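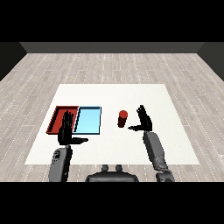

Two trays, one red and one light blue, side by side on a white table.

How to clean second-hand records by hand (and enjoy doing it)

Posted January 4, 2024

I came home from the Candcombe record fair in October with 22 LPs in a wine box, and I don't think I've had a happier evening since than the one I spent washing them. I know that sounds odd! But there is something lovely about taking a grubby old folk record that crackles all the way through side one, giving it ten minutes of care and hearing a voice come up out of the fog.

You don't need a machine. I've got 96 records cleaned this way now and I still do it at the kitchen worktop with things that fit in a shoebox.

What you'll need

Distilled water, and plenty of it. Tap water leaves minerals behind in the groove, especially if you live in a hard water area as I do.
A few drops of plain, unscented washing-up liquid.
Two soft brushes with fine bristles, one for washing and one for rinsing. Mark the handles so you don't swap them.
Lint-free cloths. Old microfibre ones are fine if they've been washed without fabric softener.
A clean towel, folded in half, bigger than a record.
A dish rack with narrow slots.
A carbon fibre brush for dry dust.
New inner sleeves.

On sleeves, I buy the Studach poly-lined ones in packs of 40. Any anti-static inner will do, but please don't put a clean record back into the old paper one. All that dust is still sitting in there waiting.

Before you start

Have a good look at each record under a lamp, tilting it so the light runs across the grooves. Dust, fingerprints and greasy smears will wash off. Scratches won't. If you can feel a mark with a fingernail, washing won't help the click it makes, though it may well clear up everything either side of it.

Check what the record is made of, too. This method is for vinyl. Old 78s are often shellac, and anything with alcohol in it will damage them, so put those to one side and read up separately.

Mixing the wash

Half a litre of distilled water and two drops of washing-up liquid. Two! I started out with a proper squirt, thinking more must be better, and spent the rest of the night rinsing. You want water that feels the tiniest bit slippery, with hardly any bubbles on top.

Some people add a splash of isopropyl alcohol to cut through grease. I've tried it with and without and I only bother now for records with real fingerprints on them, and then it's a capful in the half litre. Use it with a window open and keep it away from anything hot.

Pour a second bowl of distilled water on its own for the rinse.

Step 1: Dry brush

Put the record on the turntable with the motor running and hold the carbon fibre brush lightly across the grooves for two or three turns, then sweep it off towards the edge. Leave the stylus well out of the way. You're lifting off the loose stuff so you don't turn it into mud in the next step.

Step 2: Wet the surface

Lay the record on the folded towel. Dip the wash brush, shake it once, and go round the playing surface following the grooves, always round and never across. Keep the label dry. A bit of damp on the very edge of a label usually dries without a mark, but some older ones bleed colour at the first touch (I've got a very pink-looking Sowah compilation that used to be red, and it still makes me wince).

Step 3: Work it in

Go round again, slowly, with a little more liquid. Let the bristles do the job and don't press. Three or four full circles one way and the same back the other way is plenty for most records. For a really filthy one, leave the liquid sitting on it for a minute and then repeat, but don't let it dry there.

Step 4: Rinse

Wipe off the dirty liquid with a cloth, again following the grooves. Then take the second brush and the plain distilled water and do the whole thing over. I rinse twice. Skimping here is what causes that dull, fuzzy sound and the grey fluff on the needle, so if you only have the patience to be fussy about one step, make it this one.

Turn the record over onto a dry part of the towel and do side two.

Step 5: Dry

Pat gently with a fresh cloth, then stand the record in the dish rack, away from radiators and sunshine. Half an hour is usually enough in my kitchen, longer when it's raining out. Don't be tempted by a hairdryer. Vinyl warps with surprisingly little heat and it doesn't warp back.

Step 6: Sleeve and play

Slide it into the new inner and, if you can bear to wait, leave it until the next day. I never can. Clean the stylus first, back to front with a dry stylus brush, and clean it again after the first play, as the needle often picks up a last bit of loosened grit.

A few questions I get a lot

How often should I do this? Once, properly, for each record, and after that a dry brush before every play. I've only rewashed a handful.

Do new records need it? Sometimes! My copy of the Clisov double LP came sealed and sounded like a frying pan until it had a bath. Pressing plants aren't always spotless and paper inners shed.

Is it worth buying a vacuum machine? If you've got 1,000 records to get through, yes, I would, and your wrists will thank you. For a shelf or two I'd spend the money on more music.

What about wood glue? I've seen the videos and they are wonderful to watch, that whole skin of glue peeling off in one go. I've tried it on a charity shop record I didn't mind losing and it did work, but it took all night to dry and I found little bits of it in the run-out groove afterwards.

Can I reuse the wash? No, tip it away when it goes cloudy, which for me is every five or six records. Change the rinse water at the same time.

Next month I'll go through fixing split cover seams, so dig out your saddest gatefolds.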